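Small Parts Find a Home at Punisano

Anyone who has ever kept a coffee can full of stray keys, clips and little bits of metal will be glad to hear that the odds-and-ends counter at Punisano is open again as of 7/24/04, after a long sorting job that began back in February and went on a good deal longer than Annick Beaudoin had planned.

Beaudoin and her neighbor Danai Stefanou went through 1,420 small pieces, one at a time, and put each into a labeled drawer — keys with keys, clips with clips, and a generous drawer at the end for whatever they couldn't agree on. 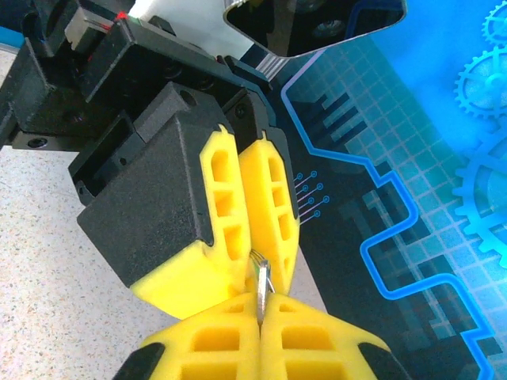
A slender silver metal piece, held at its upper end with the tip pointing down.

"The flat ones are the worst," said Beaudoin, laughing. "You turn it over, you hold it up to the light, and you still want to call your sister and ask her what it is."

People are welcome to come by with a piece they need matched, or just to poke through the drawers for a while, which is a very pleasant way to spend a morning. Most parts are free, and the larger keys are 2 dollars each. The counter opens at 9 a.m., and Stefanou asks that parts being dropped off come in a bag or a jar with a lid.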